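What Is a Peacekeeping Mission?

Sometimes a country has trouble so serious that its own leaders cannot fix it. There may be fighting, or there may be no working government at all. Other countries may then decide to send help. One kind of help is called a peacekeeping mission.

Who decides?

Most missions are set up by the United Nations, or UN. Almost every country in the world belongs to it. A smaller group inside the UN, called the Security Council, votes on whether to send a mission. The vote says what the mission is allowed to do and how long it can stay.

Who goes?

The UN has no army of its own. Member countries lend soldiers and police officers. Other workers go too, such as doctors, drivers, engineers and translators.
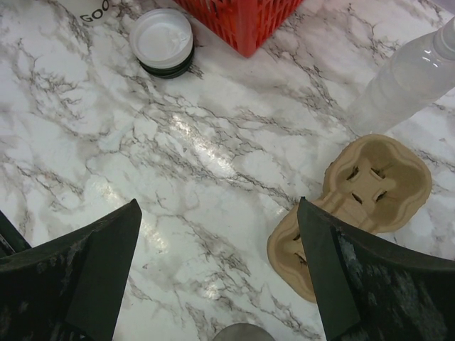
A countertop with a marble pattern.

Imagine a small country called Uteo. Two groups there have been fighting, and in August they agree to stop. They do not trust each other yet. A mission of 660 people arrives. Of these, 246 are police officers. They stay for 12 months. They watch the line between the 2 groups, report any shooting and help get ready for an election.

What can't they do?

Peacekeepers do not run the country. They are not supposed to pick a side. They may use force only in certain cases, such as protecting themselves or people in danger.

Does everyone agree with missions?

No. Some people say outside help saves lives. Others say a country should solve its own problems, or that past missions caused harm. Missions also cost a lot of money, and the countries of the UN share the bill.

Words to know

Election: a vote to choose leaders.
Mission: a group sent to do a certain job.
Neutral: not on anyone's side.

Last updated October 26, 2020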